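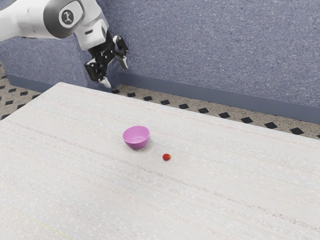

Blagoje Nikolovski wrote under my last post that nine weeks is way too long to feed a sourdough starter before you bake with it. Fair! But mine sulked all through June and I wasn't going to rush it.

So, loaf 14 came out of the oven this morning. Dark crust, sour in a good way, still a bit gummy near the bottom. I used 90 grams of starter and let it sit on the counter overnight – probably an hour too long, the kitchen was a sauna.
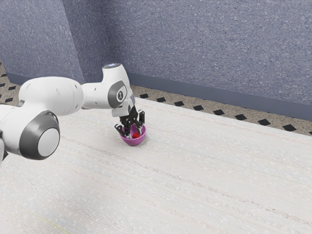
Red ball, purple bowl.

Also switched to the Kullerach rye everybody keeps going on about. It drinks water like crazy, so I splashed in extra and the dough stuck to everything I own (my sleeve included). 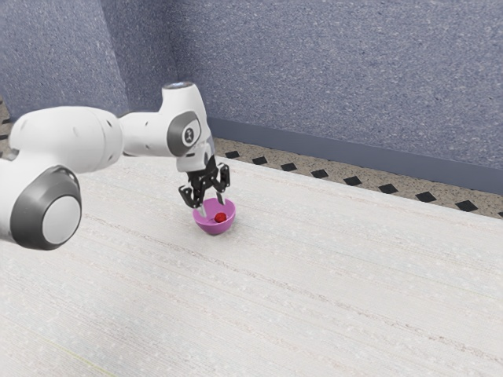

Do you have to throw out the extra starter every time you feed it? Mine goes in a jar in the fridge and turns into pancakes on the weekend.

Next loaf gets caraway – my sister hates it, so more for me.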